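Cluva Trading Accounts – Frequently Asked Questions

Last updated May 6, 2021

What is the minimum deposit?
You can open a standard account with $20. There is no minimum balance after that, but you need enough free margin to hold any open position.

Which markets can I trade?
Cluva offers 267 instruments, including currency pairs, stock indices, metals and energy. Clients who came over from Skemadine keep the same symbols and watchlists.

When are orders filled?
Market orders are filled at the next available price. Around data releases the price may be different from the one on your screen when you clicked. Limit orders are filled at your price or better.

Do you charge overnight fees?
Yes. A swap is charged or credited on positions held past 5 p.m. New York time. On currency pairs, Wednesday night counts three times to cover the weekend. Current rates are listed in the contract specifications.

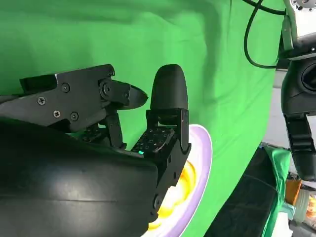 Black gripper with screw-fastened plates

Can I use automated strategies?
Yes. Expert advisors and scripts run on the Stesex desktop platform. They do not run on the mobile app. You can also connect through the API, with a limit of 5 requests per second. Accounts that go over the limit are paused for one minute.

What happens if my margin runs low?
You get a margin call by email and in the platform when your margin level drops to 100%. At 50%, positions are closed one at a time, starting with the largest loss – we do not ask you first.

Why does my chart look different from another broker's?
Our server day closes at 5 p.m. New York time, which gives you five daily candles a week. Brokers with other closing times will show different daily highs and lows, and so different pivot points.

How do I withdraw money?
Go to Funds, then Withdraw. Money goes back to the card or bank account it came from. Requests over $3000 need a copy of your ID if we do not already have one.

Is the Blomqvist calendar still included?
Yes, it is free for all funded accounts. The old version closes in October.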